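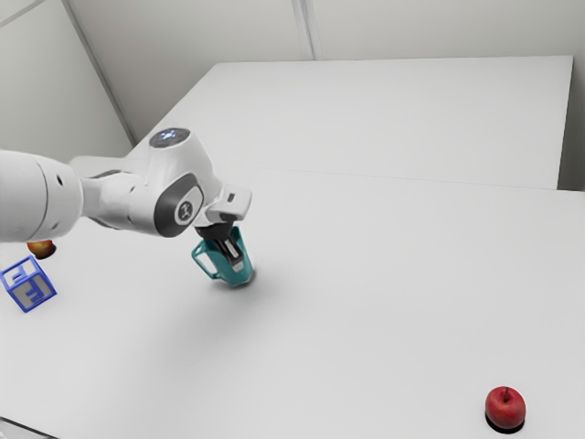

Unit 6 covers grasp failure, and the failure we spend the most time on is the early release. A grasp can be good by every number the controller reports and the task can still fail, if the program opens the fingers before the object is supported. The mug task is the one we use because it is simple to set up in simulation and easy to get wrong. The fingers go down inside the teal mug near the rim, and the mug hangs slightly above the tabletop with its handle toward the arm. At that height a release is a drop. It is a short drop, but a tapered mug with a narrow base does not need much height to land on one side and roll.

Read this handout before the lab. The code is in the Norkoser folder under unit 6, and the scene file loads without changes.

6.1 The fault

In September, Florence Cloutier ran the place routine 270 times in the simulator with the original release check. The mug ended up on its side in 50 of those runs. The routine logged all 270 as successful. This is two faults, and you should keep them apart in your write-up:

Fault A. The fingers opened while the mug was still off the table.
Fault B. The success check did not notice.

Fault B is the more serious of the two. If the check had been right, Fault A would have been found on the first day. The check only asked whether the fingers were open and the wrist was above the target point. It never asked where the mug was or which way up it was.

6.2 Where Fault A came from

The original release check watched the vertical force at the wrist. When the force dropped below a threshold, the program took that to mean the table was carrying the weight, and it opened the fingers. Haoran Lei plotted the force for the failed runs and found a dip at the end of the descent, when the arm slows down. The dip lasted a few time steps. The check used a single sample, so one low reading was enough.

Tilt makes it worse. A mug held by one part of the rim can swing a little in the grasp. When it comes down tilted, one edge of the base touches first and takes part of the load. The force falls, the check passes, and the rest of the base has no support yet.
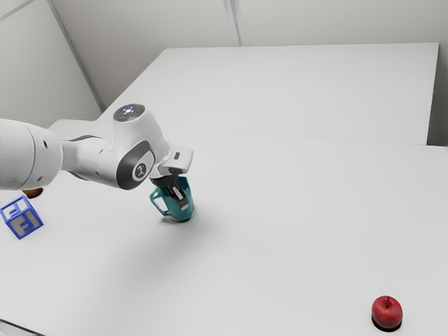 Figure 6.2. Mug gripped at the rim, tilted slightly, base angled to the right. Clearance from the table is hard to judge by eye at this height.

Do not use a rendered view to decide whether there is contact. Use the contact list from the physics engine. Several groups last year argued from screenshots and lost marks for it.

6.3 The repair

Jianhua Ding's version of the routine has three conditions, and all of them must hold for 200 ms before the fingers open:

1. Wrist vertical velocity is below the limit in the config file.
2. The contact list shows the mug base touching the table.
3. Mug tilt is below the limit in the config file.

If the time runs out, the arm lifts, holds and reports a fault. It does not release. The success check runs after the arm has backed away, and it reads the mug's pose directly.

With the repair in place, the same set of starting positions gave no tipped mugs. The routine stopped with a fault in a few runs where the tilt never settled. Count those as failed tasks, but safe ones.

6.4 Moving to hardware

Condition 2 does not exist on a real arm. There is no contact list. On the Munteanu bench we replace it with a force average over the same 200 ms window and a slower final descent. Davina Ritchie will go over the bench rules at the start of the session. Hands stay outside the taped line while the arm has power, including when the program has stopped on a fault. A stopped arm may still be holding something.

6.5 Lab work

Run the original routine and reproduce Fault A at least once. Save the force log.
Change the success check only, leave the release check alone, and run the set again. Report how many failures it now catches.
Add the three conditions. Report tipped mugs and fault stops separately.
Write one paragraph on what happens if the tilt limit is set too tight.

Use seed 676 for all runs so that the groups can be compared. Logs and write-up are due 4/19/25. Send questions about the scene file to Imani Mfinanga.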